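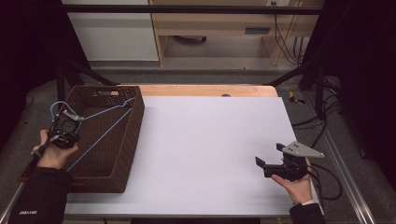 Chapter 3
Complaints in custody

What this chapter covers
Why prisons need a complaints system
The difference between a request, a complaint and an appeal
Internal and external stages
Confidential access
Reprisals and the fear of reprisals
What complaint figures can and cannot show

Before you start, you should have read Chapter 2 on the legal position of people in prison. You will need the terms "duty of care" and "residual rights" in particular. The law in this chapter is described in general terms, as the details differ a good deal from one country to another. Your tutor will give you the rules for the system you are studying.

3.1 A letter from Ilar

In July a man serving a sentence at Ilar prison wrote to the governor about his medical appointments. He had missed several of them in a row. Each time, he said, he had been ready at his door at 8.30 in the morning and no officer had come to take him across to the health wing. The health wing had recorded each missed appointment as a refusal by the patient.

He had already raised the matter twice. The first time he spoke to the officer on his landing, who said he would look into it. The second time he filled in a complaint form, which came back with one line on it: "Patient declined to attend. No further action." The line had been taken from the health wing's own record, which was the thing he was complaining about.

His letter to the governor was short and polite. It asked for the record to be corrected and for someone to tell him how he would be fetched in future. The governor's office passed it to Maureen Staniforth, the deputy in charge of residential units, who asked to see the movement log for the mornings in question. The log showed that the escort officer had been sent elsewhere on every one of them. The man had not refused anything.

We will come back to this case several times. There was no violence in it, and no newspaper would have been much interested. It is useful to us for that reason. Most complaints in custody are about ordinary matters such as post, meals, visits, property, pay and getting to see a nurse, and a system that cannot deal with these will not cope well with anything more serious.

3.2 Why have a complaints system?

People outside prison who are unhappy with a service can often go somewhere else. They can change their doctor or use a different shop. They can telephone during working hours, write to the local paper, or turn up in person and wait. A person in prison can do very little of this. The same institution provides the bed, the food, the work, the medical care and the contact with family, and it also decides on discipline. If something goes wrong with any of them, the person has to ask the institution to put it right.

For this reason the lawyers who drafted most modern prison rules treated access to complaint as a right in itself. The United Nations Standard Minimum Rules for the Treatment of Prisoners, usually called the Nelson Mandela Rules, say that every prisoner must be able to make requests or complaints each day to the prison director or a staff member who represents the director. They also say that complaints must be dealt with promptly and that prisoners must be able to make them safely. The rules are not binding in the way a treaty is, but many countries have written parts of them into their own law.

There are practical reasons as well. Managers cannot be on every landing. A steady flow of complaints tells them where post is being held up, which kitchen is sending out cold meals, and which members of staff need more training or a different job. Stojan Perić, who ran the remand prison at Pleltason before he moved into teaching, used to read every complaint form himself on his way home. He found that the forms told him things his own managers left out of their reports – usually because the managers did not know them either.

There is also an argument from order. Where people believe that a grievance will be heard, they are more likely to write it down and wait for an answer. Where they believe it will go in the bin, they may look for another way to be noticed. The evidence on this point is mixed, and we look at it in section 3.7.

3.3 Requests, complaints and appeals

The three words are often used loosely, even by staff. In this book they have separate meanings.

A request asks for something the person does not yet have. It may be something they are entitled to, such as a visit, or something the prison may grant if it wishes, such as a change of cell.

A complaint says that something has been done wrongly, or has not been done when it should have been. It asks for this to be looked into and, where possible, put right.

An appeal asks a higher level to look again at a decision. The decision may be an answer to a complaint, or it may be a separate matter such as a disciplinary finding.

The difference matters because each usually has its own form, its own time limit and its own person to decide it. At Issa, a women's prison with 260 places, a review by Lizelle Mtshali found that the commonest reason for a late answer was that the form had been put in the wrong box. A woman who had asked three weeks earlier for a missing parcel to be traced had used a request form. The office dealt with it as a request, decided that it could not grant one, and closed it. She had no answer to the question of where her parcel was.

Mtshali's main recommendation was that there should be one form for everything. Staff would sort the forms after they came in, and the person writing would no longer have to choose. The prison accepted this. Some staff disliked it, as the sorting took time they felt they did not have, and the first months were slow.

3.4 Stages

Almost every system begins with an informal stage. The person speaks to an officer, who tries to settle the matter there and then. Good officers settle a great many things in this way and no record is ever made. The lack of a record is also the weakness of the stage. At Ilar the man's first conversation left no trace, so when he filled in his form it was treated as the first time anyone had heard of the problem.

The next stage is a written complaint, answered by a member of staff at a set level. After that there is normally an internal appeal to someone more senior. Only when the internal stages have been used can the person go to an outside body. Depending on the country this may be an ombudsman, an inspectorate, a visiting judge or a board of lay visitors.

The rule that internal stages come first is called the exhaustion rule. Its supporters say that it gives the prison a fair chance to correct its own mistakes and keeps outside bodies from being swamped. Its critics say that it wears people down. Neville Dawber, whose work on short sentences is discussed in Chapter 6, makes a further point. A person serving a few weeks may be released before the internal stages are finished, and may then be told that the complaint has lapsed. For people on short sentences, Dawber argues, the outside stage hardly exists.

Most systems allow some exceptions. A complaint about assault by staff, about sexual abuse or about the governor in person can usually go straight outside. You should check how far this is true in the system you are studying, and whether the people held there are told about it in a language they can read.

3.5 Who can read the form?

A complaint form has to travel from the person who wrote it to the person who will answer it. In many prisons it is handed to an officer, who may be the officer it is about. Locked boxes are meant to solve this problem. Whether they do depends on who holds the key, how often the box is emptied, and whether a person can reach it without being asked what they are doing.

At Parutar the complaint boxes stood beside the wing office, in full view of the staff inside. Roy Whitlock, who visited as a lay monitor, noted that the box on one wing had been used 17 times in a year and the box on a similar wing only three times. Both wings held 100 men. The second box was next to the desk where officers sat during association. Whitlock was careful about what he concluded from this. The second wing may have been better run, and its men may have had less to complain of. He suggested moving the box and seeing what happened, and we give the results in section 3.8 when we look at figures.

Confidential access is a separate arrangement. It lets a person write to the governor or an outside body in a sealed envelope that staff may not open. The protection covers the letter on its way out. It does not always cover the reply, and an envelope with an ombudsman's stamp on it tells everyone on the landing what the person has been doing.

Key terms so far

Exhaustion rule: the rule that internal stages must be used before an outside body will take a complaint.
Confidential access: a way of sending a sealed complaint that staff may not open.
Informal stage: an attempt to settle a matter by talking, usually with no written record.
Lay monitor: a member of the public appointed to visit a prison and report on conditions.

For discussion

Look again at the case in section 3.1. At what point could the complaint have been settled, and by whom? Think about the officer on the landing and the person who answered the form as well as the governor's office.

Mtshali recommended a single form. Discuss what staff at a larger prison might say against it, and how the work of sorting could be shared out.

Section 3.6 deals with reprisals. Some of the accounts in it are distressing, and tutors may wish to let students know before setting it as reading.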